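Drying towels and fleece indoors

Spin heavy fabrics a second time at 800 rpm before hanging. Less water goes into the room air and the mould risk drops.

Sort by weight – fleece and thin cotton dry at different rates.
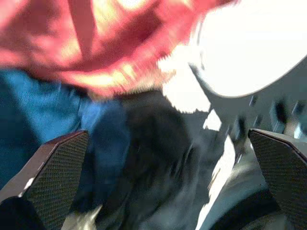 Fabric in a heap.

Keep the room at 19 degrees or warmer with a window open 2 cm. Allow 24 hours for bath towels. Turn thick hems outward at the halfway point.

Wipe the door seal after the last load and leave the door ajar.

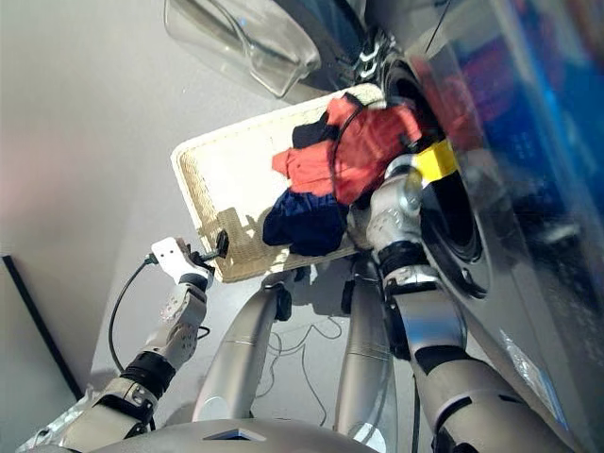 Basket at the front loader.

Lint filter: rinse monthly, more often in winter.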